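Thursday, February 27, 2020

Cloths, wash and lint. Carrying on from Tuesday's pages.
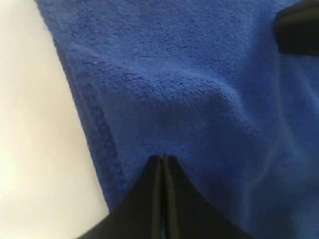
Mortimer read the draft wash sheet over lunch and wrote in the margin that hot water is fine for microfibre as long as the dryer stays cool, and that we are blaming the temperature for what the fabric softener did. He wants the two tested apart before anything goes on the wall. Fair enough. I had them lumped together because the Wamano batch got both at once, and that batch is the one everybody complains about.

So, separate tests. Notes follow, mostly in the order I did them.

**Starting point**

Royal blue looped cloths, hemmed edge. They pick up lint from anything they share a drum with, and the pale specks show on the blue worse than they did on the old grey ones. I don't think they hold any more of it than the grey ones did. You just see it.

Lint matters for the finishing bench and hardly anywhere else. For wiping down the sink or the outside of the bins I don't care. For the last wipe on a panel before the Gbeho oil goes on, one fibre is enough to have to sand back and start that patch again. I lost most of a morning to that earlier in February.

**What I weighed out**

- Kitchen scale, reads to the gram, zeroed with the plastic tub on it.
- Water from the cold tap, 500 g in the tub each time.
- Cloth goes in flat, pushed under, left until it stops bubbling, lifted by one corner and allowed to drip back into the tub until the drips slow right down. No wringing.
- Weigh what's left in the tub. The difference is what the cloth took.

First unwashed cloth left 190 g behind. I was pleased with that. Same cloth, second go after wringing and drying on the rail overnight, came out close enough that I'm calling it the same.

The Wamano cloth (softener, hot dryer, number of washes unknown) left 400 g behind. It sat on top of the water for a good while before it went under at all. You can feel the difference by hand as well: it slides across a damp bench and leaves a film where a good one drags a bit and leaves it clean.

Only one cloth from each pile so far, so don't quote these at anyone.

**Hot wash, no softener**

Ran two unwashed cloths through the hot cycle on their own with a small dose of the plain Asham liquid, then hung them on the rail. No dryer. They came out feeling like they went in. The hem puckered a little on one. Haven't done the tub test on these yet as they were still damp at knock-off.

If they come good tomorrow then Mortimer is right about the water and I'll change the sheet.

**Softener, cold wash**

Not started. We have no softener in the building and I am not keen on bringing any in, because once there's a bottle on the shelf somebody will use it. I'll take a couple of cloths home and do them there, and bring them back in a tied bag marked SOFTENER so they don't end up in the clean drawer.

**Rescuing the bad ones**

Tried a soak on part of the Wamano pile: warm water, a cup of white vinegar in the bucket, left through the afternoon, then rinsed twice. The rinse water had a slick on it the first time and was clear the second. They smell like a chip shop. Hung up next to the others, with a peg on the corner of each to tell them apart.

If the soak brings them back even partway I'd use them for the floor and the sink. I wouldn't put them back on finishing work. It costs less to keep a few new cloths aside than to redo a panel.

**Pile**

Something I hadn't paid attention to before. Where a cloth has been folded and leaned on, the loops lie down and go clumpy, and that patch doesn't grab dust like the rest. Shaking it out brings some of it up. Rubbing two cloths against each other brings up more, but it also sheds, so do that outside. A damp hand brushed against the lie of the loops works about as well and doesn't throw fluff everywhere.

This might be why a fresh cloth out of the bottom of the drawer performs worse than one off the top. The ones at the bottom have the weight of the whole stack on them. Going to try storing them rolled, on edge, in the long tub that the Hilach sandpaper came in.

**The hem**

The hem is thicker than the rest and has a stitched seam in it. On a soft finish I think the stitching can leave a line if you push down near the edge. I got two faint marks on the offcut that way, both parallel, the right distance apart for it. Couldn't repeat it on cured oil, only on oil that was still tacky. Practical answer is to fold the edges inward and work with the middle of the cloth. Fold in half, then half again, hems inside, and turn to a new face when the first one is loaded.

Would hemless cloths be better? Probably for this one job. I'll ask for a price when we reorder but I don't want two kinds floating around the shop unless they're different colours.

**Wash sheet, draft 2**

1. Microfibre in its own load. No cotton rags, no aprons, no towels from the kitchen.
2. Plain liquid only, small dose.
3. No softener, no dryer sheets.
4. Temperature: leave blank until the hot ones are tested.
5. Hang on the rail. If it has to go in the dryer, lowest setting.
6. Anything that has had oil on it does not go in the wash. Lay it flat outside to dry, then into the metal bin with the lid on.

Number 6 was on the old sheet too and I've moved it up to the top in bold for the printed version. Oily rags in a heap can heat up by themselves and I found a balled-up one behind the vice last week.

**To do**

- Tub test on the hot-washed pair and the vinegar ones once they're properly dry.
- Weigh each cloth dry first. I forgot to do this and it would tell me if there's residue in them.
- Check the lint filter on the machine. It was packed solid when I looked and I only cleared the front half.
- Move the cotton rags to the lower shelf so they stop migrating into the blue pile.
- Print the sheet, leave a copy with Mortimer.

Rail is full tonight, so no more washing until the morning lot is down.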